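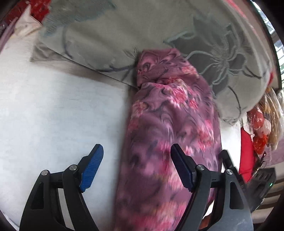 Pink and purple floral, on the bed with the white sheet

Merkwood Neighbours Help
Home and Laundry > Washing and drying

Bedding smells musty after drying indoors, what am I doing wrong?

Posted by Chae-won Kong, 25 December 2020
251 views, 3 answers

Since the weather turned I have been drying all our bedding inside and it keeps coming out with a stale smell. It isn't strong when I take it off the airer, but after a night in bed you notice it, and after a week in the cupboard it is quite bad. Clothes are fine. It is only sheets, duvet covers and the bigger pillowcases.

What I do now:

Wash at 40 with a normal amount of liquid and some softener. Spin is set to whatever the cotton programme does, I think 1200. Then everything goes over a folding airer in the back bedroom, sheets folded in four so that they fit. The radiator in there is on low. It usually takes a day and a half, sometimes two days for the duvet covers. The duvet covers have a button end and the bottom corners always stay damp longest.

The bedding is a mix. The white sheets are 100 percent cotton and the patterned things are mostly polyester cotton, except a couple of old ones where the label has gone. We have no tumble dryer and no space for one. There is a line in the yard but it gets no sun from November onwards and things come in wetter than they went out.

I have tried more softener and I have tried one of those scent bead things, which just gave me musty plus flowers. The machine is a Meson, a front loader, and it came with the house so I can't say how old it is. The rubber door seal looks clean enough to me.

Would rather not buy a new machine over this. A small dehumidifier would be all right if people think it would help. Thanks.

Answers

Answer from tallhouse_pete (marked as most helpful)

A day and a half is too long. Cotton that stays damp past the first evening will start to smell whatever you put in the drawer. Everything else is secondary to getting the drying time down, so I would go at it in this order.

Do an extra spin. When the programme finishes, take the bedding out, shake it, turn the duvet cover the right way round, put it back in and run a spin on its own at the highest speed. Duvet covers swallow everything else in the wash and end up as a ball with a wet middle. The second spin gets out a surprising amount of water.

Wash one set at a time. If you are putting two duvet covers and sheets in together the drum is too full and nothing rinses properly either.

Stop folding in four. On an airer that gives you four layers against each other and the inside ones just sit there. If you can hang a sheet over the top of an open door, or over two chairs with the backs apart, do that. Failing that, fold once and turn it inside out after a few hours. Duvet covers should be hung with the open end at the bottom and the buttons undone, and pulled apart so the two sides don't touch.

Heat without air does very little. A low radiator in a shut room makes the room damp and then the bedding has nowhere to send its water. Either open the window a crack with the radiator on, or shut the window and door and use a dehumidifier. Don't do both at once, you will be drying the street.

On the dehumidifier – yes, I would get one if you are drying indoors all winter. Ours keeps the box room at 44 percent and a double sheet hung in the morning is ready by teatime. Get one with a laundry setting and a tank big enough that you aren't emptying it at three in the morning.

Leave the softener out for a few washes too. It coats the cotton and holds on to smells. Same with the beads.

Once that is sorted, wash the affected bedding once at 60, if the labels allow, to clear what is already in there. Check the patterned ones, as some printed polyester cotton is only meant for 40. For those use a laundry cleanser that works at low temperature, and read the packet for colours.

Answer from Seo-ah Kong

Did you do the filter? Mum's machine did exactly this and it was the filter. Little flap at the bottom on the front. Put a tray and an old towel down first because a lot of water comes out. Then pull the drawer right out and look up into the hole where it goes, mine was black up there. Run it empty on the hottest wash after.

Also please ring me, I can bring the tall airer when I'm next over. It takes a king size sheet with one fold.

Answer from m_dale

Just take it to Hwang on Testthorpe Road. Big dryers, in and out, sorted. I haven't dried a sheet at home in years.

Comments

Chae-won Kong
Thanks all. Filter done and there was a hair grip and a lot of grey sludge in it, so that can't have been helping. Drawer was bad at the top, same as Seo-ah's. I have ordered nothing yet. Going to try the second spin and hanging things properly first, and see how we get on by January.

tallhouse_pete
Good plan. Leave the door and the drawer open between washes as well.

m_dale
Forgot to say Hwang wants coins, the change machine was broken last time I went. 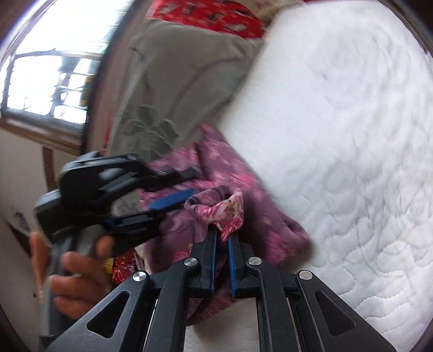 How do I tell whether a duvet cover is fully dry before I put it away?

Check the seams and the bottom corners, as those hold water longest. Let it come down to room temperature first, then press a corner between your fingers or against your cheek. If it feels cooler than the middle of the cover, it is still damp and wants another couple of hours. A cover straight off a warm radiator will feel dry all over when it isn't.

More comments

Chae-won Kong
Update. Second spin makes a big difference, I got the white sheets dry in one day with the window open slightly. Duvet cover over the door took longer but no smell so far. I only did one at 60 and the rest at 40 because of the missing labels.

greenlane6
Does the extra spin crease things badly? I can't be doing with ironing sheets.

Chae-won Kong
A bit. If you shake it out hard and hang it straight away it isn't too bad. I don't iron ours.

tallhouse_pete
Smooth the hems with your hands while it is hanging, the rest drops out on the bed.

Related on Merkwood Neighbours Help
White deposit in the washing machine drawer
Airer or heated airer for a flat with no yard
Best way to store spare pillows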